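Plumovau Handling Group
Minutes of the February safety and faults meeting

Present: Ursina Trummer (chair), Masaru Ishida, Graciela Toledo, Patricio Figueroa
Apologies: Abelardo Bustos
Meeting opened 2:10 pm

1. Previous minutes
Accepted with one correction. The spare jaw set was ordered by Graciela, not Patricio.

2. Jaw closure fault, handheld gripper
Masaru reported on fault 1162. During a garment folding run, the jaw on the left-hand unit kept closing after the trigger was released. The operator's other hand was smoothing the cloth and the jaw caught the side of the index finger. The skin was pinched but not broken. First aid was offered and declined. The operator finished the shift on labelling.

Masaru has been through the log. The release signal reached the controller 800 milliseconds late. The limit in our procedure is 70. The log shows no warning to the operator during the delay, and the status lights stayed green.

Graciela asked whether the same thing had happened before. Patricio said two operators had mentioned a "sticky" trigger the week before but neither had filled in a fault form. Ursina said a sticky trigger is a fault and has to be written up.

3. Cause
Not settled. Masaru favours the Mimo firmware update, as the late release could be repeated on the bench with the new version and not with the old one. Patricio thinks the trigger spring may also be worn. The unit is past 500 hours and the spring has not been changed. Both will be checked before the unit goes back out.

4. Work on the bed station
Folding continues with the old firmware loaded on both grippers.

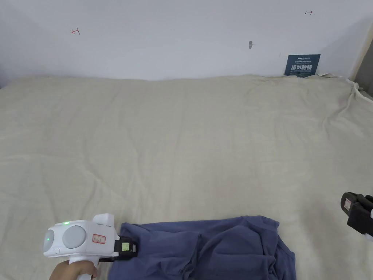
Graciela raised the question of bare hands near the cloth. The current procedure lets operators straighten a garment by hand between folds as long as the trigger is released. After this fault, a released trigger can't be relied on. It was agreed that both grippers are to be put down and switched off before anyone touches a garment by hand. Patricio noted this will slow the shirts down. Ursina accepted that and will tell Riquelme the delivery may run late.

Gloves were discussed. Masaru was against them as they make the trigger harder to feel. Left open until Abelardo is back.

5. Actions
Masaru: send the log and bench results to Trilositz and ask for a written reply on the firmware.
Patricio: replace the trigger spring, keep the old one in a labelled bag.
Graciela: rewrite the hand clearance step and put a copy at each station.
Ursina: speak to the two operators about fault forms; call Riquelme.

6. Other business
The first aid box is short of small dressings. Graciela to restock.

Meeting closed 2:55 pm. Next meeting in March, same room.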